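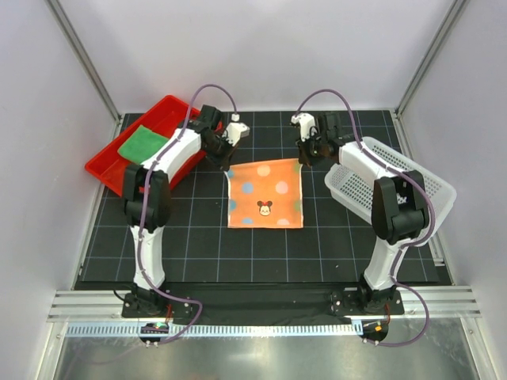
A morning with the towels in Stosanbridge

I went to the open day in November because my aunt had a linen shop and I grew up between shelves of towels. The Mandale building is behind the old bus garage in Stosanbridge, and the sign on the door is so small that I walked past it two times. They had announced the start for ten o'clock. At ten past ten we were still standing in the corridor with our coats on, but there was coffee, and it was good.

The day was led by Rosalía Bermúdez, who is responsible for household textiles. She spoke first for half an hour about folding. I had not expected that one can speak so long about this, but I filled four pages in my notebook. A towel, she said, must be flat before anything else. Most people begin with the fold when there is still a wrinkle at the edge, and the wrinkle then travels into the middle and makes the pile lean.

After this we went to see the work area, in groups, because there is not much place around it. It has white walls and a black mat with thin white lines in a grid. The towel on it was an orange one, more or less square, with big pastel dots in pink, pale blue and green, and a small Minnie Mouse face with a red bow. A lady in my group said that her daughter would not leave the building without it. The edge was a little uneven and wrinkled, and I thought of the half hour in the corridor room.

I liked that they use ordinary things. There was a shallow red tray with a green cloth folded in it, and on the right a white basket with small holes in the walls. My aunt had a basket of the same type for the face cloths, and it stood next to the till for as long as I can remember.

In the second room we could try for ourselves. Each visitor received a pile of mixed towels and had to make three kinds of fold: in half, in thirds, and one that Rosalía called the Palacios fold, after the hotel where she learned it. You bring both long sides to the middle, then fold the ends so that no edge can be seen from the front. It looks very nice on a shelf but it needs a thick towel. With the thin ones from my pile it opened again when I took my hand away. For thirds I was better, and Ignacio Urquijo, who helped at our table, put my pile on the window sill to show to the next group. I was more proud of this than I should admit.

He also gave us some advice about washing, which I write here as I understood it. New towels should be washed 2 times before the first use. Softener only seldom. Shake them well before you hang them, and do not hang them over a thin line, or you will have a mark in the middle that goes into every fold afterwards.

At the end there was a small sale table with towels from Irnora. The prices were in my opinion a little high for the quality, but I bought two grey ones and a cloth for the kitchen. The bigger bath sheets were already gone at noon.

For people who want to go next time: the entrance is free, but you must write your name on a list before. Bus 37 stops almost in front of the door. The car park is small and was full when I left. There is a step at the entrance and I did not see a ramp, so it is better to ask them – the telephone is answered only in the mornings.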